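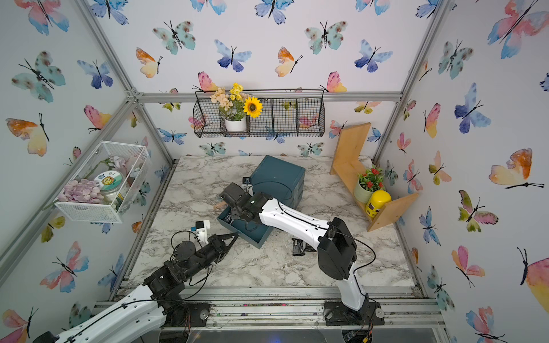 The drawer problem came down to runners, or the lack of them. Small storage cubes of the two-drawer desktop type have no slides, no stops and no side clearance to speak of. The drawer body is the bearing surface. When it is pushed in square, it travels. When it goes in a degree or two off, the back corner catches one wall, the opposite front corner catches the other, and the drawer locks like a stuck window sash.

I have been sorting small parts into cubes since November, mostly fasteners, fuses and the adapters that collect in any house with more than one computer. The drawers get pulled all the way out and put back many times a day, so the fit matters more than the finish.

Notes on what I have changed so far.

Surface first. A cube on a smooth floor or a polished top slides backward as soon as the drawer meets resistance. The push goes into moving the box and very little of it into closing the drawer. After a few attempts the box has also rotated, and the opening no longer faces the person using it. Two strips of rubber shelf liner under the base fixed this for me. Adhesive feet work too, but they raise the box slightly and the lower drawer then sits above the surface by the same amount, so it can't be slid straight in from the table.

Next, the angle. A drawer lifted out by its front edge hangs nose up. Set down that way it rests on its back edge, tilted, and has to be leveled before it will enter. I now lower the back edge into the opening first, let the base find the floor of the compartment, and bring the front down last. Pushing at the center of the front panel keeps it square. Pushing at one corner is what causes the jam.

Wax helps, in small amounts. I rubbed a plain candle along the bottom edges of each drawer and wiped off the excess with a dry cloth. On painted drawers, test a spot inside first. Poonam Uniyal suggested dry graphite, which I tried on one drawer and do not recommend anywhere near light-colored paper or sleeves.

Load is the part I had wrong. I had been filling the upper drawer with the heavy items because it was easier to reach. With the lower drawer out, the whole cube then became top-heavy and tipped forward at the slightest pull. Heavy parts now go in the bottom. The lower drawer of the fastener cube holds 500 wood screws in bags, and the box stays where it is put.

Labels go on the inside lip as well as the front. Once two drawers of the same color are out on the table, the front labels are usually facing the wrong way.

Wael Radwan wrote to ask whether a stop could be added so the drawer does not come fully out. It can: a dab of hot glue on the underside at the back, trimmed to clear the opening when the drawer is tilted. I left mine without, as I carry the drawers over to the bench.

Remaining on the list is the gap at the back of the lower compartment, where washers collect. A strip of felt should close it. I have some left over from the chair legs and will cut it on Friday.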